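Wasberg Prompt Box, touring model

Overview | What's in the case | Specifications | Hire and purchase | Notes from users

In stock. Ships in 3 working days, or sooner if you sound frightened on the phone.

An actor who has forgotten a line will do one of several things. Some cross to the window. Some repeat the previous line with more feeling. One, at a matinee of a Chekhov we will not name, went off to see about the horses and stayed there. The Wasberg Prompt Box was built for the person who has to get such people back.

It is a low wedge that sits on the floor at the front of the stage or just behind the proscenium. Inside are a small script screen, a shaded reading light and a directional speaker that sends the prompter's voice upstage in a narrow beam. The cast hears the line. Row A hears a faint murmur and assumes it's the heating.

WHAT IT DOES

The prompter wears a headset and sits wherever there is room, usually next to the fire extinguisher. One button opens the channel. A second button shows the next two lines of text on the screen in large type, for performers who prefer to read their humiliation privately. The script loads from a plain text file. Cuts can be made during rehearsal and undone when the director changes her mind.

The speaker has a whisper setting and a firm setting. There was once a third setting. We removed it after the Trotton Playhouse used it during a death scene and the corpse said thank you.

WHAT'S IN THE CASE

Prompt Box with hood
Wireless headset and charger
Two-button desk unit
Roll of black floor tape
Printed manual, 30 pages, of which you will read the first
Carry case with wheels

SPECIFICATIONS

Range from desk unit to box: 60 feet, through scenery
Battery life: two performances and the argument between them
Screen text: amber on black, adjustable
Finish: matte black, scuff resistant, tap shoes excepted
Hood: removable, do not sit on it

The range figure was measured with a full box set in the way, including a working staircase. Metal scenery will shorten it. If your production takes place inside a steel cage, call us and we'll talk about cables.

HIRE AND PURCHASE

Hire is by the production and includes technical week. Community theaters and schools pay the lower rate, and we take your word for which you are. Buyers get a two-year warranty covering everything except drinks, stage blood and being stood on to reach a light. The hood is sold separately as a spare. We sell a lot of hoods.

With so many stages dark at the moment, hire bookings can be moved to a new date as often as you need at no charge. One company has moved theirs so many times that we've come to look forward to the call. Units coming back from long storage should be charged overnight before use, and so, in our experience, should the cast.

DOES IT WORK FOR OPERA?

Yes, with the extension speaker. Opera prompters give every entrance a beat early, so the desk unit has a hold function that keeps the channel open until you press again. Please do press again. Everything you say about the tenor goes out to the tenor.

DOES IT WORK FOR SHAKESPEARE?

Better than for most. The text file keeps its line breaks, and the search function will find a half-remembered phrase even if the actor has wandered in from a different history play.
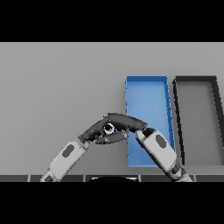

Product page written by Liv Solheim, Wallin Stage Supply
Last updated 7 February 2021

NOTES FROM USERS

"We did The Importance of Being Earnest with a Lady Bracknell who had learned the part from the movie. The box got us through. My only complaint is that the light is a little warm for my taste and I have been told it can't be changed." Lamai Phuthong, stage manager

(It can be changed. Page 2 of the manual.)

"Good hood."

WORKS WITH

Gerkex cue lights, by way of the adapter lead. Order the short lead for prompt corner and the long one if your prompt corner is in the parking lot, as ours was until October. Most other headset systems will connect through the audio input at the back, under the rubber flap that everybody loses. Spare flaps are free. Put a note in the order box at checkout and we'll drop one in with the tape.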